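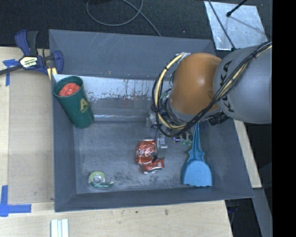 Gray bin, KUKA arm, one crushed soda can

19 Sep 2026

Quick one, typing this on the bus home from Clandness so forgive the spelling.

We lost. By 27 runs, on a pitch that should of suited us, chasing a total that was never scary. Mabula batted first and got going early, then our spinners pulled it back nicely. Felt good at tea. Very good sandwiches too, credit to Clandness, best tea in the league by miles.

Then the chase. Two gone before I'd found my pads. I went in at 5, which is one higher than usual, and lasted three balls. Played across a straight one. No excuses, well, one excuse, the sun. But mostly me.

Middle order did ok after that. Nice partnership, lots of quick singles, some shouting. Needed somebody to bat through and nobody did. Same story as the Jengate game back in July, when we had them beat and threw it away with a run out. Still annoyed about that one.

Good stuff: fielding was sharp. Only one drop, and it was a hard chance low down at gully. Our new opening bowler is quick and I mean properly quick, my hand is still sore from mid off.

Season total for me is now just past 300 runs, which was the target I wrote on here in the spring. So thats something. Average is nothing to brag about.

Last match is Lulturent at home. They're top, we're stuck in the middle, nothing riding on it for us. Would love to spoil thier party though. Need a scorer and a lift for two people, comment below if you can help.

My stop. More after Lulturent.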